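Florero towel folding, open day set

README, version 7

This folder holds the recordings and notes from the towel folding demonstration Witel gave at the Zarkthorpe open day in December. It is meant for people who were there and asked for the material, and for anyone who wants to set up the same demo at another site. Florero is our name for the two-arm table. Ķēniņš is the control software that runs on it.

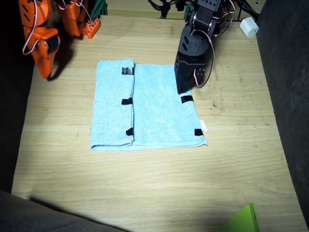
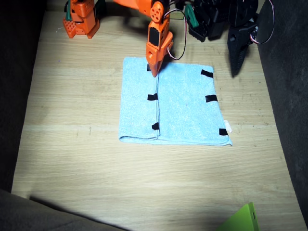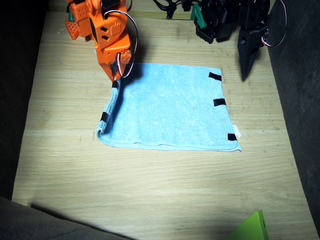

Florero table, Zarkthorpe open day. Orange arm, black arm, light blue towel with black tape markers.

What is in the folder

episodes/ — 76 recorded folds, one subfolder each
notes/ — the operator's notes from the day, typed up afterward
visitors/ — the handout and the list of questions people asked
setup/ — table layout, arm settings, Ķēniņš configuration
CHANGES — what was different in earlier versions

Each episode subfolder has the camera video, the joint positions of both arms, and a short text file with the result. The result is one of three words: done, partial or stopped. "Stopped" means the operator ended the run by hand. It does not always mean something went wrong. A few runs were stopped so a visitor could look at the grippers up close.

The task

The towel is laid on the wooden table and folded with the two arms. The black tape on the towel marks places of interest along the edges and the fold. The number of markers you can make out changes with the fold and with where the grippers are, so do not use a marker count to tell episodes apart. Use the episode number.

We used terry cloth on purpose. Thin cloth is easier to fold but slides more, and from the second row of visitors it was hard to see what the arms were doing. The thicker pile shows the fold line well, even on video.

How the day ran

The demo ran in sessions of 12 minutes with a break of 10 minutes between them. The breaks were for letting the motors cool and for questions. In the morning the arms ran from saved motions. After lunch an operator drove them with a pair of hand controllers, and visitors could ask for a particular corner to be picked up. Both kinds of run are in episodes/, and the text file for each one says which it was.

The first afternoon session started late. The Ķēniņš machine had to be restarted and the arms homed again, and one recording from before the restart has video but no joint data. It is kept in the set and marked as incomplete.

Questions we got a lot

Why two arms? One arm can fold a towel, but the far side tends to drag. With two, one can hold while the other moves.

Are the two arms the same? They run the same control code. The colors are there so the operator and the people watching can say which arm they mean.

Can it fold a shirt? We have not tried it on this table.

Known problems

— Timestamps in the morning runs are set to the wrong time zone. Times within a single run are fine.
— The arms throw shadows on the cloth. If you are training anything on color or brightness, check those parts first.
— The grippers can hide a marker from the camera.
— Sound was recorded by mistake in a few runs and has been removed.

Use

The set may be used for teaching and research. Please name Witel and the Zarkthorpe open day if you show the pictures or video. Do not pass on the visitors/ folder without asking, as some of the questions were sent in by school groups.

To report a bad file, send the episode number and the file name to the Florero list. Fixes go into the next version and are written up in CHANGES.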